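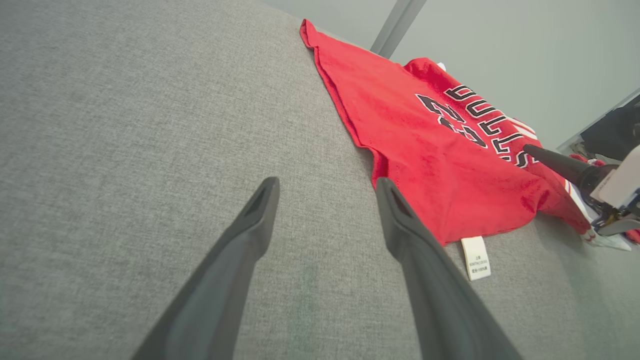
The left gripper stopped closing again this week, and this time I have a log that shows why, so I'm writing it down before I forget the order of things.

We run two arms at the Stimmont workshop, and since June they've been on garment folding. Episode 1478 was a jersey. The right arm took its corner fine. The left one came down, got to the cloth, and sat there with its fingers open. No error on the screen. The controller believed the grip had closed and went on to the lift, so one side of the jersey went up and the other side dragged. I hit the stop about halfway through.

My first guess was the fingertips. They get slick from lint, and I've been lazy about wiping them. I cleaned all four, ran it again and got 9 good folds in a row, so I called it fixed and went to lunch. It failed twice in the hour after that.

Lucrezia Villa was the one who asked what the motor temperature looked like. I hadn't checked, because the software is supposed to complain when a motor gets hot. It does complain, but the warning goes to a separate file that I had stopped reading after we moved to the Craddock build. There were 129 warnings in it, all from the same gripper motor. When it overheats it drops torque to protect itself, and our code took "not moving" to mean "holding something." An open hand that isn't moving looks the same as a closed one if you only check speed.

The heat came from me. I had raised the grip force back in the spring for a thick towel and never put it back. Squeezing a thin shirt that hard for hours is a lot of work for a small motor.

What I changed:

Grip force is back to the old value.
The code now checks finger position as well as speed before it lifts.
Any temperature warning pauses both arms and beeps.
After every 5 folds the left gripper gets a short rest.

The part that bothers me is the lift. A dragged shirt is no big deal, but I had my hand near the cloth, straightening a sleeve, when the right arm went up. It missed me by a few inches. I've gone back to standing behind the tape line while the arms have power, and I should have been there all along.

I still want to swap the motor. Greltden has one on back order, and until it comes I'm keeping runs under an hour and reading the file at the end of each one.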